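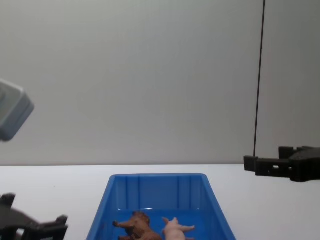

The blue bin, with two of the animals in it.

The animal set at the Nollotbridge playroom has now been sorted in full, and I wish to record the arrangements while they are fresh. Juwita Siregar asked in May that the small figures be separated from the building blocks, and the work was completed on Mon 20 September.

Each type of toy is now allotted its own container. Farm animals are kept in plastic bins with open tops, as lids were found to delay tidying at the end of a session. The blocks remain in the Manurung cupboard, on the lower shelf. The full inventory stands at 118 pieces, of which 7 are awaiting repair. 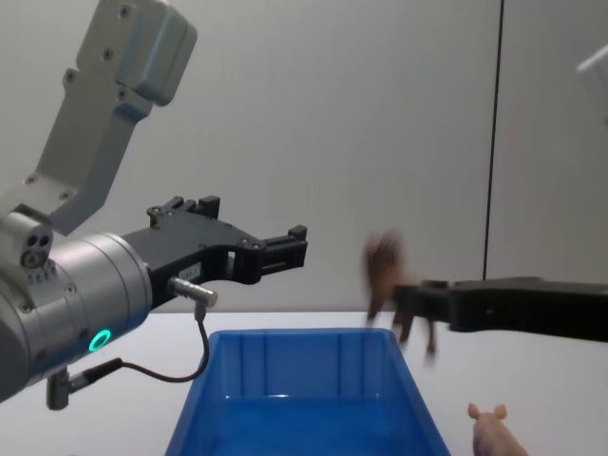 Horses have been the most difficult category to settle. Irfan Nair proposed that they be placed with the riders and carts, whereas Yanti Simanjuntak preferred to keep all farm stock together. Her view has been adopted. The brown horse accordingly belongs with the pigs and the other farm animals, and families are asked to return it there -- the riders may be borrowed separately.

Figures that have lost a leg or an ear should be handed to Ivana Bustos and should not be put back with the others. A revised list of contents will be fixed to the cupboard door once the repairs are complete.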